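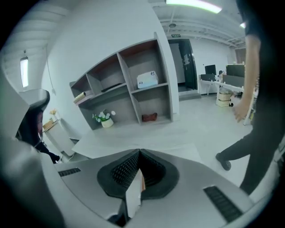 From: Kyu-ri Hyun
To: collection list
Subject: Re: Office batch, counts and people walking through

Yoon-hee Gil wrote on Tuesday:
> I have 838 episodes from the office set so far and the
> target in the Andmont plan is 3,000. Two questions.
> First, do we keep episodes where a person walks through
> the view? I dropped 121 of them before it occurred to me
> to ask. Second, is the shelf task still one object per
> episode?

Please put the 121 back. People in the background are fine as long as the jaws stay in view and the object being handled isn't blocked. The policy will run in rooms with people in them, and the Lovoretti batch had almost none, which hurt us in August.

Drop an episode only if tracking is lost or if the operator restarts partway through. If you can't decide, tag it "check" and I'll look at it.

On the shelf task, yes, one object per episode. Start with the jaws open and hold still for a second before moving. Vary where you start from. Too many of the first 100 begin from the same spot on the floor, and the model has learned the approach from that side and little else.

Moving things between shelf compartments is also allowed now. Label those "transfer" and keep them in their own folder, otherwise the Cutus script counts them twice.

I'll rerun the split when the restored files are up. Send me the folder name.

Kyu-ri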